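Bench Robots and Small Automation > Kits and Services > Gavden two-arm kit, worth it?

Started by starkdale_mets

starkdale_mets
Joined: September
Posts: 4

Has anybody here paid for the Gavden two-arm kit with the Lill sorting package on top? We're a small catering hire outfit in Starkdale and the boss has seen their demo and is now convinced that two arms on a table will sort our cutlery. The quote is £3319 for the arms, frame and clamps, plus £252 a month for Lill, which as far as I can tell is them training the thing on your own items and sending you updates.

I'm the one who will have to look after it. I don't believe the demo. Talk me round or talk me out of it.

Justinas Mets

----

kobori_m
Posts: 400

What did the demo show? When they came to us it was one arm, spoons only, all the same make, laid out flat with a nice gap between each. My nephew could do that and he's three.

----

starkdale_mets

Forks and spoons, two arms, tidy table. The chap kept talking over it so I couldn't tell how long each pick took. I asked him to drop a handful in a heap and he said that was "on the roadmap".

----

OtsBench

I have one so I'll stick up for it a bit. The hardware is decent for the money. The frame went together in an afternoon, the clamps hold, and the arms repeat well enough for anything the size of a table fork. For £3319 I couldn't have bought the parts and paid myself to fit them.

Lill is another matter. You're paying monthly for training runs and you do most of the work yourself, guiding the arms through the job over and over while it records. They do say so in the paperwork, but on page whatever-it-is, well after the bit about saving labour.

----

dbutk

Sorry but "decent for the money" is doing a lot there. I had the Gavden arms for a season. One of the wrist cables rubbed through and the reply from support was to tape it. Tape it! On a machine I'd had for weeks. I sold mine and went back to a person and a tray.

----

OtsBench

Did you route it the way the manual says? Mine has a fair bit of slack at the wrist and I've had no trouble.

----

dbutk

Yes, Justinas, I can read a manual. The slack is the trouble. Leave a big loop and it catches on things, pull it in and it rubs. A proper arm would run it inside.

----

OtsBench

A proper arm costs what your van cost.

----

kobori_m

Both of you are right and it doesn't help the man decide. Starkdale, how mixed is your cutlery? If it's all plain steel I'd walk away now. Everyone I've talked to who got anything useful out of Lill was sorting by handle colour, and then you have to wonder if it's learnt what a fork is or only what blue is.

----

starkdale_mets

Mostly plain steel, and some coloured handles for the children's parties. So the easy stuff is the bit we have least of. Lovely.

----

liis_t

We trialled Edholm's version of the same idea before going with Gavden, so I've used both. Edholm were slower to answer emails but they let us bring our own crate of mixed bits to their place and have a go, no charge. Gavden wanted a deposit first. Ask for the same from both and see who squirms.

As for the colour question, you can test it in ten minutes. Put a blue fork with the red ones in your training and see where it tries to send it later. Ours got muddled. The rep said we needed more examples. How many more, he couldn't say, and each extra batch is your own staff stood at the table. 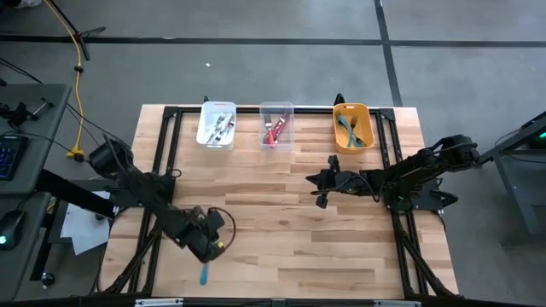 The other thing I'd push them on is floor space. The table is the small part. You need to get round it, you need somewhere for the keyboard and mouse within reach, and the cables have to go somewhere people won't trip on them. None of that is in the quote, and I'd want it drawn up before anyone signs.

Liis

----

dbutk

Edholm free trial is worth knowing. Their arms aren't any better made, mind.

----

kobori_m

Agree with Liis on space. I'd also get the cancellation terms in writing. When we asked whether the arms keep what they've learnt if you stop paying for Lill, we got two different answers from two people at the same firm.

----

OtsBench

They do keep it, for what it's worth. I stopped for a month and it carried on as before. No updates, that's all. Whether that's policy or luck I couldn't tell you.

----

starkdale_mets

Thanks all. I've written to both asking to bring a crate of our own, steel and coloured mixed, tipped out in a heap. Edholm have said yes. Gavden have sent me a brochure.

----

dbutk

Ha. Keep us posted.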